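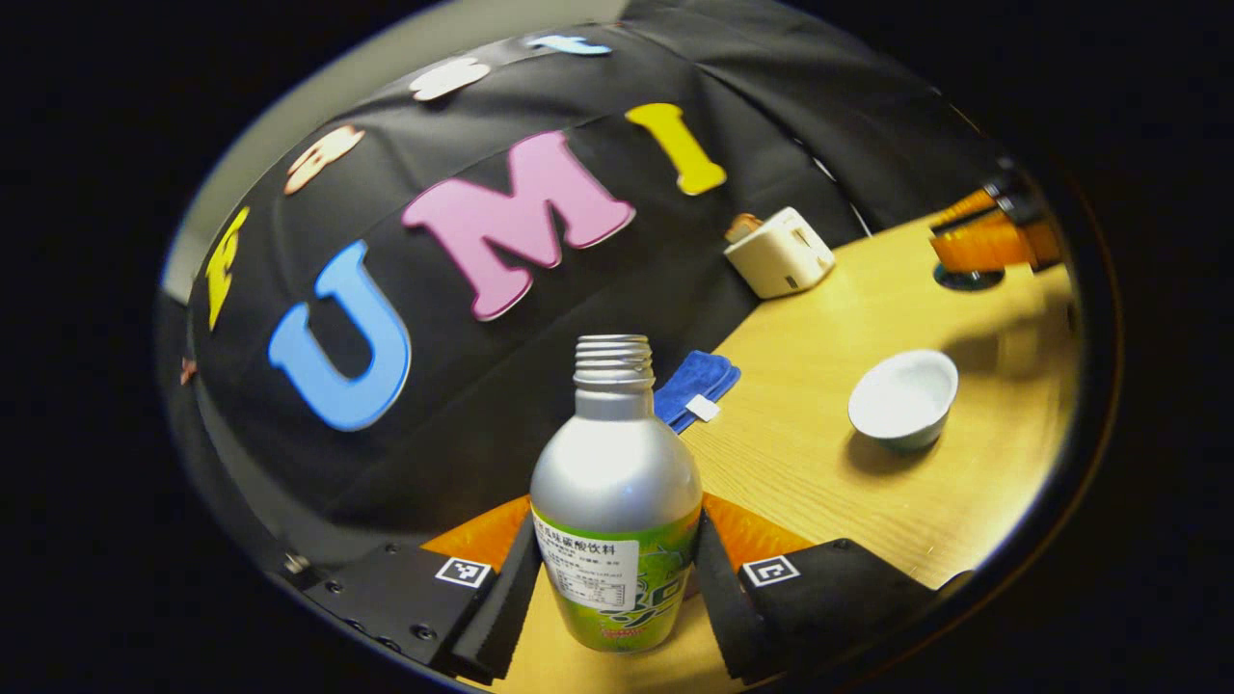

I have spent most of this month thinking about pouring. I mean plain old pouring, liquid out of one thing and into another thing, which I'd been doing since I was a toddler without giving it a single thought. Then I signed up to help gather examples for the Vosero set, and now I can't top up a glass at home without watching my own wrist. The grippers are hand-held, so you do the job yourself, with your own arm, only through two fingers that don't feel anything. A shiny bottle like the silver one, standing up with its cap off and a finger on each side, is a pretty good place to start. It has a proper neck, so you can see where the liquid is going to come out, and it has a nice tall body to grab. My notes from the first session just say "low grip, slow wrist" with three lines under it.

We're after 2000 examples in all for Vosero, and our corner of it (the Lellham corner, as everybody calls it) does pouring and a bit of tidying up. An example is one go at the task from start to finish. You pick up, you pour, you put down, you let go, and then you set the table again and do it over. I like to work in batches of 25 and then get up and walk to the kitchen, because by the end of a batch my shoulder has opinions.

The thing I got wrong at first was trying to be good at it! I found one pour that worked and did it again and again, same spot, same tilt, same speed, and I was so proud of how neat it all looked. Then I went back through the batch and it was really one example, copied. If the bowl only ever sits in one place, the learner has no reason to look for the bowl. So now I shuffle. The bowl goes a little closer, a little farther, off to one side. I come at the bottle from a different angle. I start with my hand too high on purpose and have to come down, and I leave that in.
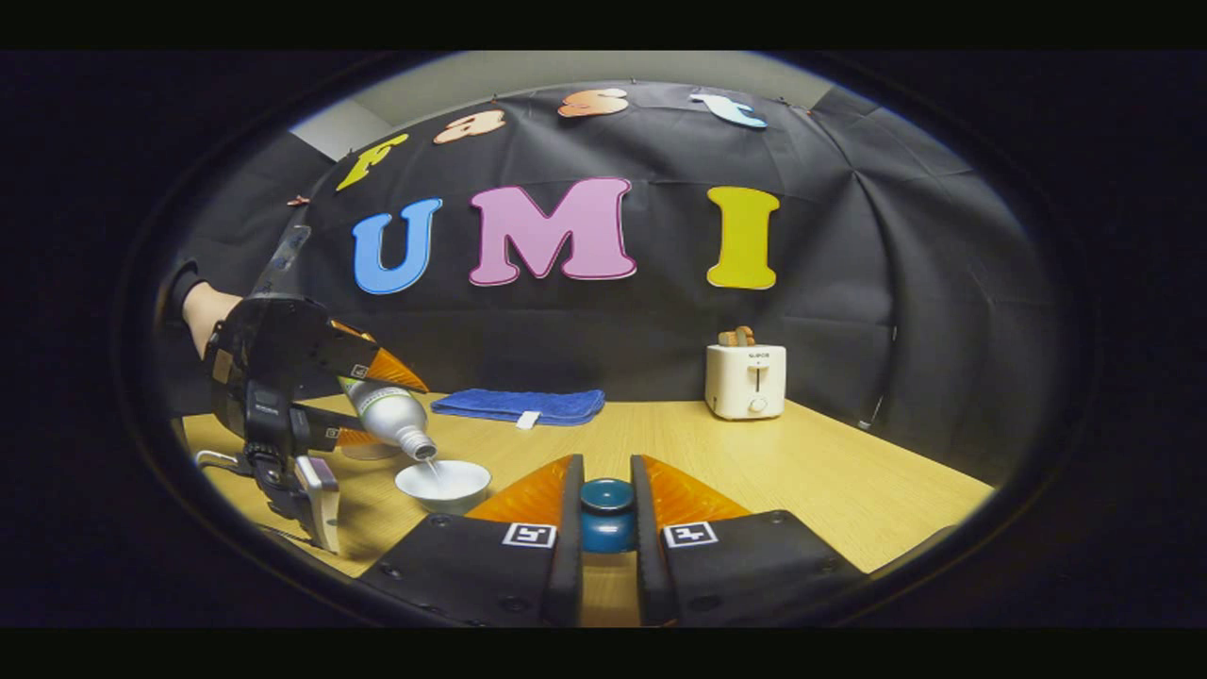
Stopping is the hard part, by the way. Starting a pour is easy, you just tip until something happens. But the end of it — when to level off, how fast, how long to hover so the last drops go in the bowl and miss the table — that took me ages, and I still throw out more takes for a sloppy finish than for anything else. My rule is that a small wobble stays and a big spill goes in a separate folder. I don't delete the spills. Someone may want them later, and anyway I'm a hoarder.

The labeling happens on Bindbridge, and I have mixed feelings. It's quick once you know the shortcuts, and it remembers where you left off, which the last tool never did (I lost a whole evening of work to that one in October and I'm still a little sore). But it wants one start and one end for every step, and a pour doesn't split up that tidily. Does it begin when the wrist starts turning or when the liquid shows up? I went with the wrist. Then I found I'd used the liquid for the first 6 batches, so guess who got to redo those.

If you're going to try this yourself, check your framing before every batch and look at the first take all the way through. I skipped that once and had to bin the lot. Also wear short nails and roll your sleeves up out of the way, and keep something absorbent within reach.

Next up is handing things over between 2 grippers, which I've tried a few times and am terrible at. One hand always lets go too soon. I'm going to keep those early tries in their own folder and run the proper ones for Hudec once I can get through a batch without dropping anything. There's a cup with a lid that I already don't trust.

Posted 2019-03-21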